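Gallery: The Yellow Tray

Small chess pieces, kept and cleaned at the Amau table
Notes and captions by Xiuying Yao

The chess pieces on this page are the small ones, the kind that go with a travel board. They came to me in a mixed bag from Ye, the secondhand store near the bus station in Amau. The bag held parts of more than one set and no board. I have been getting them in order since December, mostly between 4 in the afternoon and dinner.

The yellow tray is used for most of the work. It is plastic, with high smooth sides and rounded corners, so the pieces do not roll out. It also holds water, and I use it for rinsing as well as sorting. When I rinse, I keep the water shallow. Deep water makes it hard to find a pawn by feel, and the tray is heavy to carry to the sink if it is full. A thin layer across the bottom is enough.

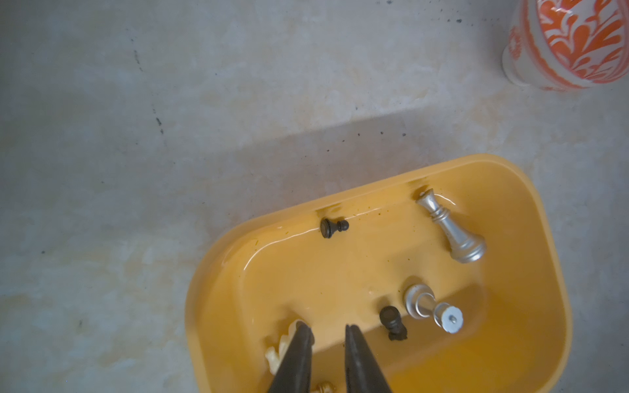 For soap I use a few drops of Pristasine in warm water. It rinses off without leaving a film. I tried a stronger cleaner on one old pawn first and it dulled the color, so I went back to dish soap. Each piece gets a short soak, then a rub with a soft toothbrush in the grooves around the collar. Knights take longest. Dust sits under the jaw and behind the ears and has to be picked out with a toothpick.

Anything with felt on the base stays out of the water and gets wiped with a damp cloth. The glue under the felt is old and lets go easily.

After a rinse there is always some grit left in the tray. I pour the water through a kitchen strainer in case a small part has come loose. So far I have saved the cross from one king this way. It is back on now.

Drying takes overnight on a dish towel. I turn the pieces once before bed. A piece that goes back into a bag damp will smell by the end of the week.

Sorting

The pieces go back into the tray dry and all together. I know people who sort straight into bags, but I like to see everything spread out before I pick. The gold-colored and black pieces make up most of it, and the silver ones are pulled out when I come across them. I start with black and set the pieces out on the table near the front edge. The small white bowl with the orange flowers and the clear glass bowl stay toward the back of the table where my sleeve will not catch them.

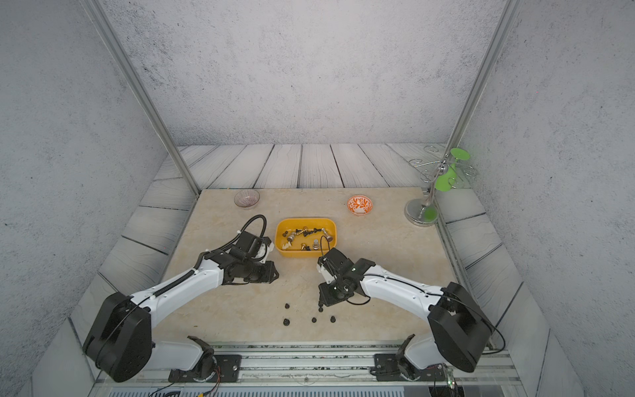

Black goes first for a practical reason. The black pieces are from two different sets, and the difference is hard to see until they are side by side. One set has a slightly taller pawn. I line up 6 at a time and look at them from table height, then move the odd ones over. Any more than that and I lose track of which I have compared.

The gold pieces are easier. They match each other well, and I believe they are all from a Pluvitz travel set sold sometime before 2000. The store had no paperwork for them, and I am going by a lid I saw once at a yard sale, so take that as a guess. If you have one of these sets with the box, I would like to know whether the other side was black or silver. That would settle which of my black pieces belong with the gold.

Storage

Finished pieces are kept in cloth bags, one color to a bag, with a slip of paper inside listing what is there and what is missing. I write the slips in pencil. The bags go in a shoebox on the hall shelf, and the tray gets wiped out and goes on top of the box.

Still missing

One gold bishop, 2 black pawns from the taller set, and most of the silver side. I check the bins at Ye when I am in that part of town. Single pieces turn up in with the dice and dominoes, so I look there too.

Swaps are welcome. I have spare black pawns from the shorter set and can mail them in an envelope with a piece of cardboard. Leave a note at the counter at Ye with the height of the piece you need, measured from the base to the top, and I will see if I have a match.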